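Shared Kitchens List: message archive
Subject: Re: [shared-kitchens] Cutlery holders, chopsticks and what goes in which side
Date: 15 Nov 2024
Message 6 in thread

On the list in August, a member wrote:

> We are moving from a drawer to a stand-up holder on the table and
> I would like to hear from anyone who has done the same. The drawer
> in our flat sticks and everything ends up at the back of it. We have
> the usual forks and spoons, plus chopsticks, plus the black spatula
> and serving spoon that came in a set from Zakura.
>
> Three things I want to know. Does a plastic one tip over when the long
> things are in it? Do you put chopsticks in with the forks or
> keep them apart? And is it worth paying extra for one with
> holes? The Holivis shop has them with and without.

Sorry for the slow answer. I read this when it came in and meant to reply once we had sorted out our own, which took until this week. I'll go through your points in a different order.

Holes first. Get the one with holes. Our last holder was a solid pot and I was forever tipping grey water out of the bottom of it. The new one is white plastic with two rows of round holes low down at the front. I stand it on a folded cloth by the sink after washing up and carry it to the table later.

Chopsticks. We used to keep them in a separate jar and they still got mixed up with everything else, so they now go in the same holder as the forks and spoons. I prefer the wooden ones in with the thick ends down, though others in the house do it the other way and I have stopped arguing. Check that they are fully dry before they go in. We lost a whole packet of Paisan ones to black spots last winter, and I blame the solid pot for that.

I put everything out on the table before deciding what went where, and I would suggest you do the same. You find out quickly what you own too much of.
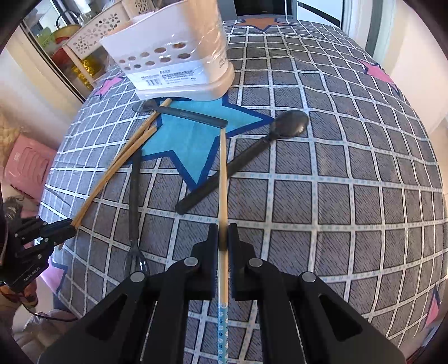
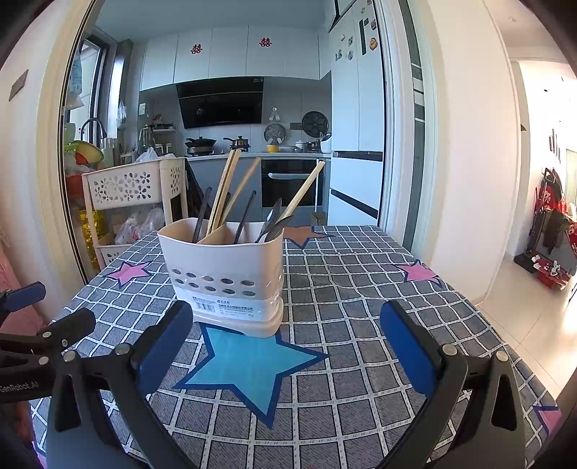
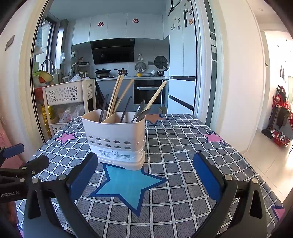
Reading time: 2 min

The wrapping and the label were still on the holder at this point. I would take yours off before filling it, as water gets in behind the film and the label goes to mush. I have had that with a soap dish.

On tipping over. The weight matters less than how far things lean. Chopsticks are light and can stick out a long way without doing any harm. A serving spoon is another matter, with all that weight in the bowl at the top. If you put it in bowl upwards on the outside edge, the holder will go over when somebody knocks the table. I put long heavy things in the middle, or against the divider if there is one, and forks around them. With the big spoon and the spatula you could also just hang them by the cooker. Ours may end up there yet.

The divider is worth having. Without one, everything slides to one side as soon as you pull out a fork. Before you order, check the inside width of each part against the broadest handle you own. The measurements on shop pages are nearly always taken across the outside of the rim, and the base can be narrower. I sent back a Runance one for exactly this reason. It looked fine on the page and the spatula handle would not go in with anything else.

One more thing about forks. Tines up makes it easy to see what you are taking, but if there are small children at the table I would put them tines down and accept the bother. Knives should go point down in any case.

For cleaning, I empty it once a week and go round the inside with a bottle brush. Crumbs collect in the corners next to the divider and the holes at the bottom get a film over them if you leave it. Hot water and washing-up liquid shift it. I haven't tried ours in the dishwasher and there was nothing on the shop page to say whether you can.

I am still looking for something to stand under it on the table. It marks the cloth if it goes down damp. A cork mat would do, but the ones I have found are either for mugs or for large pans and nothing in between. If anyone on the list knows of a rectangular one, please post the size and where you got it.

To the member who asked about bamboo holders earlier in this thread: I have never owned one, so I can't help there.

Previous message: Cutlery holders (5 of 6)
Back to thread index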